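조작 소프트웨어 정례 회의록
프로젝트: Bernard (주방 정리 작업용 계획·제어 스택)
일시: 목요일 오후 2시
장소: Dradthorpe 2층 회의실, 일부 원격
진행: Sigrún Lykkegaard
기록: Ásdís Þorgeirsson
참석: 인식, 계획, 제어, 툴링 담당 전원. 평가 담당은 안건 3부터 참석.

기록자 주: 지난번 회의록이 너무 낙관적으로 정리되었다는 지적이 있어 이번에는 반론을 되도록 그대로 남긴다. 발언자 이름은 진행자와 기록자만 적고 나머지는 담당으로 적는다.

안건 0. 지난 회의 조치 사항 확인

캘리브레이션 스크립트를 저장소 본 가지에 합치는 건은 완료. 다만 합친 뒤로 실행해 본 사람이 툴링 담당 한 명뿐이어서 Sigrún은 완료로 표시하는 데 반대했다. 다른 자리에서 한 번 더 돌려 본 뒤에 닫기로 함.

Plinix 뷰어의 시간축 어긋남 건은 미완료. 툴링 담당은 원인을 찾았다고 했고, Sigrún은 지난 회의에서도 같은 말을 들었다고 했다. 관절 상태와 영상이 서로 다른 시계를 쓰고, 뷰어는 둘 중 먼저 도착한 쪽에 맞춰 그린다는 설명이다. 수정안은 있으나 과거 로그를 다시 열었을 때 어떻게 보이는지 아직 확인하지 않았다.

로그 보관 기간 건은 논의하지 못하고 다음으로 넘김. 세 번째 이월이다.

안건 1. 인식 모듈 갱신 결과

인식 담당이 새 분할 모델을 소개했다. 내부 검증 묶음은 2000장이고, 이전 모델보다 물체 경계가 깨끗하다는 것이 요지였다. 슬라이드에 나란히 놓인 비교 결과를 보면 확실히 그래 보이기는 했다.

Sigrún의 첫 질문은 2000장을 누가 골랐느냐는 것이었다. 인식 담당이 직접 골랐고, 그중 상당수가 이전 모델이 틀린 장면이라고 답했다. Sigrún은 그러면 이전 모델이 지도록 짜인 시합 아니냐고 했다. 인식 담당은 어려운 장면을 모으는 것은 당연한 일이라고 반박했고, 기록자는 두 말이 모두 맞다고 생각하지만 비교표에 선정 기준이 한 줄도 없다는 점은 문제라고 보았다.

계획 담당은 경계가 깨끗해진 것이 자기 쪽에 무슨 도움이 되는지 모르겠다고 했다. 파지 후보 생성기는 분할 결과를 그대로 쓰지 않고 안쪽으로 한 번 깎아서 쓴다. 경계 몇 픽셀이 좋아져도 깎고 나면 비슷한 모양이 된다는 이야기다. 계획 쪽에서 필요한 것은 경계보다 물체가 둘인지 하나인지를 틀리지 않는 것이고, 이 점은 지난 분기부터 요청해 왔다고 했다.

인식 담당은 그 항목은 아직 따로 재지 않았다고 답했다. 회의실이 잠시 조용했다.

이어서 투명한 물체 이야기가 나왔다. 유리 그릇은 깊이 값이 비거나 뒤쪽 바닥의 깊이로 채워지는 일이 잦다. 분할은 테두리를 잡아내는데 점군에는 아무것도 없으니 충돌 지도에서는 빈 공간이 된다. 인식 담당은 분할 결과가 있고 깊이가 없는 영역을 막힌 공간으로 칠하자고 제안했다. 계획 담당은 그렇게 하면 반사가 심한 벽 쪽 영역도 같이 막힐 수 있다고 우려했다. 타일 벽이 어둡고 번들거려서 깊이가 구멍투성이로 나오는 자리가 많다.

Sigrún은 두 가지 오류의 값이 다르다고 정리했다. 벽이 좀 더 막히면 팔이 돌아가면 된다. 유리를 빈 공간으로 보면 팔이 그리로 지나간다. 다만 제안대로 했을 때 계획 실패가 얼마나 늘어나는지 모르는 채로 켜는 데는 반대했다.

결정: 새 모델은 시험 가지에만 올린다. 물체 합침·쪼개짐 오류를 별도 항목으로 집계하기 전에는 기본값을 바꾸지 않는다. 깊이 없는 영역을 막는 옵션은 기본 꺼짐으로 추가한다.

안건 2. 파지 계획과 접근 자세

계획 담당이 Millet 플래너의 새 접근 단계를 설명했다. 지금까지는 목표 물체 바로 위에 사전 자세를 두고 곧장 내려갔는데, 새 방식은 주변 물체 배치를 보고 접근 방향을 여러 개 만든 다음 점수를 매겨 고른다. 점수에는 도달 가능성, 손목 여유각, 주변과의 최소 거리, 내려갈 때 손가락이 쓸고 지나가는 부피가 들어간다.

제어 담당이 손가락 부피를 어떤 자세로 계산하느냐고 물었다. 펼친 자세라고 했다. 닫히는 도중의 부피는 넣지 않았다. 제어 담당은 관절이 있는 손가락은 닫히면서 끝점이 호를 그리므로 펼친 자세만 보면 안 된다고 지적했다. 계획 담당도 동의했으나, 중간 자세를 모두 넣으면 계획 시간이 길어진다고 했다. 얼마나 길어지는지는 재지 않았다. Sigrún은 오늘 재지 않았다는 답을 두 번째 듣는다고 했다.

작업대 구성도 도마 위에 걸렸다. 평가 기준 배치에서 도마는 테두리가 올라와 있는 것을 쓰는데, 플래너의 환경 모형에는 평평한 판으로 들어가 있다. 높은 데서 내려올 때는 차이가 없지만 판 위의 얇은 물체를 집으려고 손끝을 낮추면 테두리 높이만큼의 여유가 사라진다. 계획 담당은 충돌 여유값을 크게 잡았으니 괜찮다고 했고, 제어 담당은 그 여유값이 무엇을 위한 것인지 적어 둔 문서가 없다고 했다. 캘리브레이션 오차를 위해 넣은 값인지, 모형 오차를 위해 넣은 값인지, 예전에 누가 한 번 부딪힌 뒤 올려 놓은 값인지 아는 사람이 회의실에 없었다.

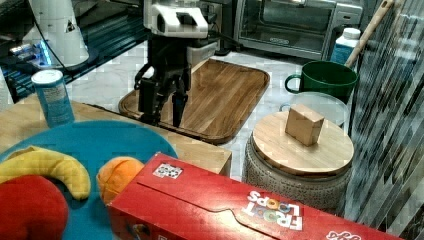
케이블 문제는 제어 담당이 꺼냈다. 손목 옆으로 늘어진 케이블은 충돌 모형에 없다. 손목이 한쪽으로 많이 돌아가는 접근 방향을 플래너가 고르면 케이블이 당겨지거나 물체 위를 쓸 수 있는데, 새 점수식은 오히려 그런 방향을 더 자주 고를 가능성이 있다. 예전 방식은 단순해서 손목을 거의 돌리지 않았고, 덕분에 이 문제가 드러날 일이 적었다.

계획 담당은 손목 회전에 벌점을 주면 된다고 했다. Sigrún은 벌점이 벌써 몇 개째인지 물었고, 계획 담당은 설정 파일을 열어 확인하겠다고 했다. 확인한 결과를 여기 옮기지는 않지만 설명이 없는 항목이 적지 않았다. 기록자는 벌점 항목마다 도입 이유를 한 줄씩 남기자고 제안했고 이견은 없었다. 같은 제안을 예전에도 했고 그때도 이견은 없었다.

대안으로 케이블을 굵은 원통 몇 개로 근사해 넣는 방법이 나왔다. 제어 담당은 늘어진 모양이 손목 각도에 따라 바뀌므로 고정된 원통은 대부분의 자세에서 틀린다고 했다. 그래도 아무것도 없는 것보다는 낫다는 의견과, 틀린 모형이 있으면 사람들이 그 문제가 해결되었다고 믿게 된다는 의견이 맞섰다. 뒤쪽이 Sigrún의 의견이다. 결국 우선 손목 회전 한계를 좁히고, 좁혔을 때 도달하지 못하게 되는 위치를 표로 만들어 보기로 했다.

목표 물체가 판 하나가 아니라 여러 높이의 면에 흩어져 있는 경우도 다뤘다. 바닥, 탁자, 뚜껑 달린 낮은 스툴 윗면이 모두 후보 면이다. 플래너는 면을 하나씩 따로 맞추는데, 탁자 모서리가 비스듬히 들어오는 배치에서는 탁자 면과 바닥 면의 경계를 늘려 잡는 버릇이 있다. 계획 담당은 재현이 어렵다고 했다. 툴링 담당은 재현이 어려운 것이 아니라 씨앗값을 로그에 남기지 않는 것이라고 했고, 이 부분은 바로 조치 사항으로 올렸다.

결정: 새 접근 단계는 시뮬레이션에서만 켠다. 실기에서 켜려면 닫힘 부피 계산 시간, 도마 테두리 반영, 손목 회전 한계 표가 모두 있어야 한다.

안건 3. 평가 방법과 성공률 수치

평가 담당 합류.

지난주에 공유된 요약에 집기 성공 시도가 100회 가운데 몇 회라는 수치가 실렸는데, 이 수치를 이번 회의록에 옮겨 적을지를 두고 의견이 갈렸다. 기록자는 옮기지 않기로 했다. 이유는 다음과 같다.

첫째, 100회가 서로 독립된 시도가 아니다. 같은 배치에서 물체를 조금씩 옮겨 가며 반복한 묶음이 섞여 있다. 평가 담당은 배치가 20가지라고 했다. 배치 안에서 결과가 강하게 묶여 있다면 실제로 보고 있는 표본은 100보다 20에 훨씬 가깝다.

둘째, 성공의 정의가 도중에 바뀌었다. 처음에는 들어 올리면 성공이었고 나중에는 놓을 자리에 놓아야 성공이었다. 어느 시도부터 바뀌었는지는 메모에만 있고 로그에는 없다.

셋째, 사람이 개입한 시도를 어떻게 셌는지 불분명하다. 평가 담당은 팔이 멈춘 뒤 다시 시작한 경우는 한 번의 시도로 합쳤다고 했다. Sigrún은 그러면 멈춘 사실이 수치에서 사라진다고 했다. 평가 담당은 안전 정지는 파지 능력과 무관하므로 빼는 것이 맞다고 했고, 이 논쟁은 꽤 길어졌다. 제어 담당이 정지 원인 중 일부는 접근 자세가 나빠서 생긴 것이므로 무관하지 않다고 하여 일단락.

물체 구성에 관해서도 지적이 있었다. 봉제 과일 모형은 손가락이 조금 빗나가도 눌려서 잡힌다. 작은 나무 블록은 그렇지 않고, 옆으로 누운 큰 시리얼 상자는 아예 다른 문제다. 손을 벌린 폭보다 넓은 면으로 누워 있으면 어디를 잡을지부터 정해야 한다. 이것들을 한 수치로 합치면 봉제 과일을 많이 넣을수록 시스템이 좋아진다. 평가 담당은 일부러 그렇게 한 것은 아니라고 했고, 그 점을 의심한 사람은 없었다. 그래도 표는 물체별로 나누어야 한다.

상자와 관련해 인식 담당이 덧붙인 내용. 상자가 거꾸로 놓여 글자가 뒤집히면 이름 붙이는 단계의 확신도가 떨어지는 경우가 있다. 파지에는 이름이 필요 없지만, 작업 지시가 말로 들어올 때는 필요하다. 인식 담당은 회전 증강을 더 넣으면 해결된다고 보았다. Sigrún은 해결된다는 말 대신 나아질 수 있다고 적어 달라고 했다. 그렇게 적는다.

화면 가장자리에 걸려 일부만 보이는 물체를 시도 대상에 넣을지도 논의했다. 지금은 후보 생성기가 잘린 물체에도 파지점을 만들어 낸다. 보이는 부분만으로 중심을 잡으니 파지점이 실제 중심에서 밀린다. 접시처럼 크고 둥근 것은 특히 그렇다. 계획 담당은 잘린 물체는 일단 시점을 옮긴 다음 다시 보자고 했고, 평가 담당은 시점 이동에 드는 시간을 작업 시간에 포함해야 공정하다고 했다. 합의됨.

결정: 지난주 수치는 외부 자료에 쓰지 않는다. 배치별, 물체별로 나눈 표를 새로 만든다. 성공 정의는 시도 시작 전에 로그 머리글에 기록한다.

안건 4. 제어 주기와 멈춤 현상

제어 담당 보고. 내려가는 동작의 마지막 구간에서 팔이 짧게 멈칫하는 현상이 계속된다. 지금까지의 가설은 3가지다. 충돌 검사기가 새 점군을 받을 때 잠금을 오래 쥐고 있다는 것, 궤적 이어붙이기에서 속도가 맞지 않는다는 것, 그리고 손가락 구동기 응답을 기다리는 부분이 제어 루프 안에 들어가 있다는 것.

제어 담당은 첫 번째가 유력하다고 했다. 근거를 묻자 점군 갱신을 끄면 현상이 줄어든다고 답했다. 툴링 담당은 점군 갱신을 끄면 전체 부하가 줄어드니 다른 두 가설도 똑같이 설명된다고 했다. 맞는 말이어서 제어 담당도 더 주장하지 않았다.

Sigrún은 가설을 가르는 실험을 먼저 정하자고 했다. 점군 갱신을 켠 채 충돌 검사기가 옛 점군만 쓰게 하면 부하는 그대로이고 잠금만 빠진다. 손가락 응답 쪽은 손가락을 미리 벌려 두고 내려가는 동작만 반복하면 된다. 둘 다 하루면 가능하다고 제어 담당이 답했다. 기록자는 지난 회의에서도 하루면 된다고 적힌 항목이 하나 있었음을 밝혀 둔다.

Plinix 뷰어의 시간축이 어긋나 있으면 이 분석 자체를 믿기 어렵다는 의견이 나왔다. 그래서 안건 0의 시계 문제가 선행 조건이 된다. 툴링 담당은 일정에 불만을 표했으나 받아들였다.

안건 5. 학습 정책으로 바꾸자는 제안

인식 담당이 계획기 일부를 시연으로 학습한 정책으로 바꾸자고 제안했다. 점수식에 벌점을 계속 붙이는 것보다 낫다는 논지였다.

Sigrún은 반대라기보다 시점이 이르다고 했다. 성공의 정의가 흔들리는 상태에서 방법을 바꾸면 바꾼 효과를 볼 수 없다. 계획 담당은 물론 반대했고, 본인이 이해당사자임을 인정했다. 제어 담당은 어느 쪽이든 출력이 부드럽기만 하면 된다고 했다. 평가 담당은 시연에 쓴 배치와 평가에 쓸 배치가 섞이지 않게 지금부터라도 나누어 두자고 했는데, 이것만큼은 제안의 채택 여부와 관계없이 해야 할 일로 모두가 인정했다.

제안은 보류. 3월에 다시 다룬다. 그때까지 인식 담당은 비교 기준이 될 단순한 방법 하나를 함께 준비한다.

조치 사항

캘리브레이션 스크립트를 다른 자리에서 재실행: 제어 담당
뷰어 시계 통일, 과거 로그 열람 확인 포함: 툴링 담당
검증 묶음 선정 기준 문서화, 합침·쪼개짐 집계: 인식 담당
닫힘 부피 포함 시 계획 시간 측정: 계획 담당
도마 테두리를 환경 모형에 반영: 계획 담당
손목 회전 한계를 좁힌 도달 불가 위치 표: 계획 담당, 제어 담당
플래너 씨앗값 로그 기록: 툴링 담당
벌점 항목 도입 이유 기재: 계획 담당, 확인은 Ásdís
충돌 여유값의 출처 조사: 미정. 자원자가 없어 Sigrún이 맡음
배치별·물체별 결과표: 평가 담당
멈칫 현상 분리 실험: 제어 담당, 뷰어 수정 이후
시연 배치와 평가 배치 분리: 평가 담당

기타

로그 보관 기간은 시간이 모자라 다시 이월. 저장 공간이 먼저 찰 것이라는 툴링 담당의 의견을 적어 둔다.

회의 종료 오후 4시 10분. 다음 회의는 같은 요일 같은 시각이며, 측정값이 없는 항목은 안건에 올리지 않는다. 회의록 정정 요청은 Ásdís에게.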